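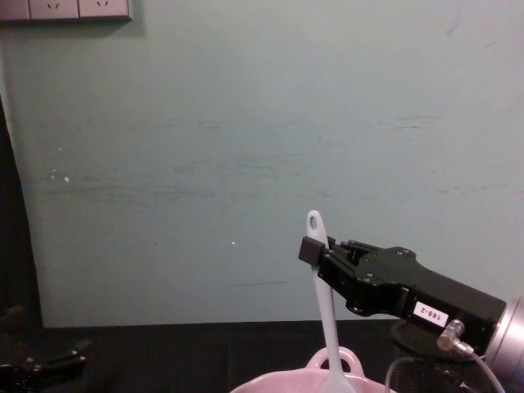
What's the best way to scrape a stiff batter out of a small bowl without leaving a spoonful behind?
A long plastic spatula kept close to upright, turned against the wall of the bowl while the bowl itself is rotated the other way. Do the wall first and the bottom last.

Notebook, Vuvumdale kitchen workshop
Friday, started 9:30 am

Picking up from the last entry, where the folding trials got messy and I ran out of clean bowls. Everything's washed and the black bench is wiped down. Today is all scraping. I've been looking forward to this one more than is reasonable for a grown adult with a spatula (colleagues, feel free to comment in the margin).

The pink bowl is back in service. I love this bowl! Batter shows up against it beautifully, so a missed streak is obvious from across the bench, and the pale blue spatula is just as good for that with anything dark on it. The white bowl from the Skornum set is a nicer shape, but plain batter vanishes on it and I kept weighing residue I hadn't noticed. White bowl goes back on the shelf for the cocoa mixes.

Tare first, before anything else. Wrote that in capitals on the tape on the scale as well, having skipped it twice last time.

Batter A, plain flour and water with a bit of oil, stiff. Full batch was 677 g, split between the bowls for the morning. Let it sit under a tea towel while I set up. It thickened more than I expected and the first scrape was a real workout.

Run 1, upright spatula, bowl still. Came off the wall in decent ribbons but kept folding back over the blade. 43 g left in the bowl, mostly in a ring low down where the wall turns into the bottom. That ring is the whole problem, I think.

Run 2, upright spatula, bowl turning. Big difference! One slow pass all the way around, no lifting, and the ribbon stayed in one piece nearly to the end. Residue 4 g. I did a little lap of the room.

Run 3, same as run 2 but with the spatula tipped well over toward the rim. Worse, and it felt worse in the hand too. The blade edge skates and the handle knocks the rim. Didn't weigh it properly, I'd dripped on the scale by then. Redo.

Run 4, same as run 2, wall first, then two short strokes across the bottom to gather. Residue 2 g, and what remained was a film you'd only ever get off with a finger. I'm calling this the method until someone shows me a better one.

10:50, tea.

Notes on the spatula itself while I think of it. The length is brilliant for keeping knuckles out of the bowl. You can hold it up high near the rounded end and still steer, though for stiff batter I slide my hand down a good bit for leverage. The hanging hole is small, and it won't go over the fat hooks on the Trivance rail. It does fit the thin ones by the sink. Please hang it there and don't leave it standing in the bowl over lunch. Dried batter on the blade changed the edge enough to spoil a run last week, and soaking it back off took ages.

Also tried the Ma scraper, the short one with no handle, for comparison. Lovely on a wide mixing bowl, hopeless in the pink one. My whole hand was in there and I came out with batter to the wrist. Somebody with smaller hands might get on with it fine, so I won't cross it off, but it isn't a fair match for this bowl.

Batter B, looser, same flour with more water. Only had time for a couple of runs. The turning trick matters much less here, as the stuff runs down to the bottom on its own if you wait a bit. Tipping the bowl helps more than anything you do with the spatula. I want to try a short rest before the last stroke and see whether the film keeps draining. Forgot to time any of it. Silly.

One thing I'd like a second opinion on. When the bowl turns on the bare bench it squeaks and catches, and the catch puts a jump in the ribbon. A damp cloth underneath stops the squeak but then the bowl doesn't want to turn at all. Halfway house might be a saucer, or the lid off the big flour tub turned upside down. The lid has a slight dish to it and spins really nicely, I tested it empty and got carried away.

Room notes: the light off the teal wall is soft and even in the morning and makes it easy to see film on plastic. By early afternoon the bench goes glossy and I start tilting my head about like a magpie. Scrape in the morning, weigh and wash after lunch.

To do
Redo run 3 with a dry scale.
Batter B again, timed, with the rest before the last stroke.
Flour tub lid under the bowl.
Cocoa mix in the white bowl.
Buy more flour, we're down to the last of the bag and I used a fair bit of it on the floor.

Washing up finished 1:15. Spatula on the thin hook, pink bowl upside down on the rack.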